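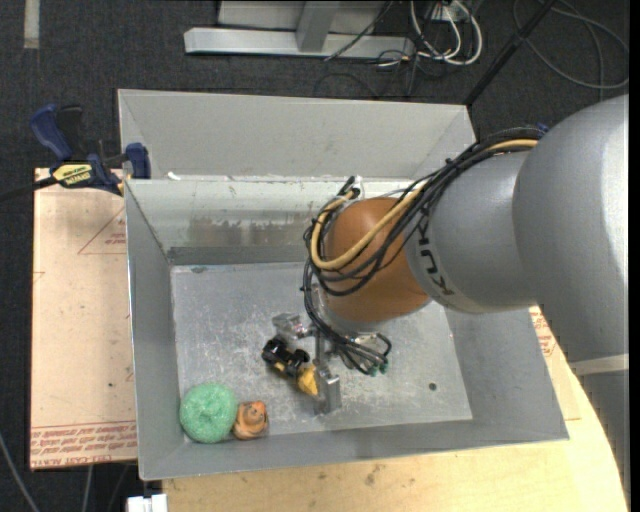 Caixa metálica de paredes inclinadas

A caixa metálica de paredes inclinadas, também chamada tina ou cuba de chapa, é um recipiente aberto no topo, de planta aproximadamente retangular, usado para guardar, separar ou recolher objetos soltos. Distingue-se do caixote de paredes verticais pela inclinação das faces laterais, que faz escorregar as peças para o fundo. O termo abrange recipientes de dimensões muito variadas, desde tabuleiros de bancada até cubas de chão.

Construção

O corpo é feito de chapa metálica, dobrada a partir de uma única planificação ou montada com painéis soldados nas arestas. O fundo é geralmente plano. Nos modelos de bancada a altura útil mais comum é de 200 mm; o bordo superior pode ser rebatido para fora, o que aumenta a rigidez e elimina a aresta cortante. O ângulo das paredes em relação à vertical é de 18 graus na série Skostamon, fabricada em Guimarães, e varia noutros fabricantes.

As chapas não pintadas conservam o tom cinzento ou prateado do metal. As pintadas a pó resistem melhor à corrosão, mas lascam nas arestas interiores com a queda repetida de peças.

Desgaste do fundo

O fundo é a superfície mais sujeita a desgaste. Na chapa nua, o arrasto de objetos duros produz riscos esbranquiçados, manchas e zonas baças, sem perda apreciável de espessura. Estas marcas não impedem o uso. Alteram, porém, a forma como a superfície reflete a luz: um fundo novo dá reflexos nítidos, um fundo riscado dispersa-os. A substituição só se justifica em caso de perfuração, empeno ou rebarba.

Distribuição do conteúdo

Quando a caixa está quase vazia, os objetos restantes podem ficar agrupados numa zona do fundo, muitas vezes junto a um canto. Um brinquedo pequeno, como um veículo preto e amarelo, ocupa uma fração mínima da área disponível e pode ficar em diagonal, com outras peças encostadas entre si perto do canto. A recolha nos cantos é mais difícil do que no centro, dado que a parede limita o acesso lateral. A folga necessária depende da ferramenta: uma pinça de dedos metálicos precisa de espaço de ambos os lados da peça, ao passo que uma ventosa só exige acesso por cima.

Utilização com brinquedos

Os brinquedos com rodas deslocam-se no fundo plano se a caixa for inclinada. Recomenda-se nivelar a base antes de a encher e evitar a mistura de peças pesadas com peças de plástico fino.

Limpeza

O pó metálico e os resíduos retiram-se com um pano seco. Os esfregões abrasivos acrescentam riscos aos existentes. Na chapa sem revestimento, a água deve ser enxugada de imediato, sobretudo nas dobras.

Designações comerciais

No catálogo da Rastden, a variante de bancada tem a referência 2895. A Clilldale usa o nome "cuba aberta" para o mesmo tipo de recipiente e reserva "caixa" para os modelos com tampa.

Ver também

Caixote
Tabuleiro de triagem
Chapa dobrada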